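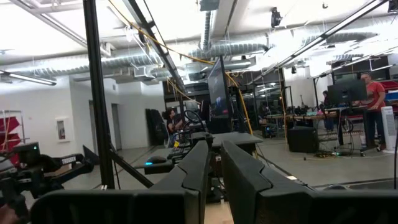 2 min read

Equipment planning gallery: wrist-camera arm cell, second bench

Posted by Oriana Quiroga, August 9, 2020

Black two-finger gripper at the wrist, with the portrait monitor on its stand beyond the platform. The fingers take up the lower part of the view at this opening. Any quote for replacement fingers should state the profile and the finger length, as both affect what the wrist camera can see.

Scope

Skulia is budgeting a second arm cell for the coming year. The request covers the arm, one gripper, one wrist camera, the support frame and cabling. Desks, shelving and general computing are carried on a separate line. Purchase orders close in November.

Notes for the equipment list

Support frame. Black upright with an overhead beam, as in the present room. Norkent quotes the frame at 77 kg without fasteners. Confirm the floor anchors before ordering.

Monitor. Portrait orientation, on its own stand. Keep it in the operator's line of sight and off the frame, so that arm motion does not reach the screen.

Cabling. A yellow cable now drops from the ceiling area near the monitor. For the second cell, allow 4 ceiling drops and specify strain relief at each one.

Operator station. Wheel-shaped controller on a stand, with seating. Prins lists its controller stand at $1,074, shipping excluded. Lead time is 3 weeks from a signed order.

Floor and ceiling. Smooth gray concrete below, exposed ceiling with silver flexible ducts. Check the beam height against the ducts before the frame drawing is released.

Spares. One set of fingers and one camera cable per cell. Vunau sells the fingers in pairs only; enter them as a single line item.

Quotes should be sent to Oriana Quiroga with the part number, unit price and warranty term on the first page. Freight is entered separately.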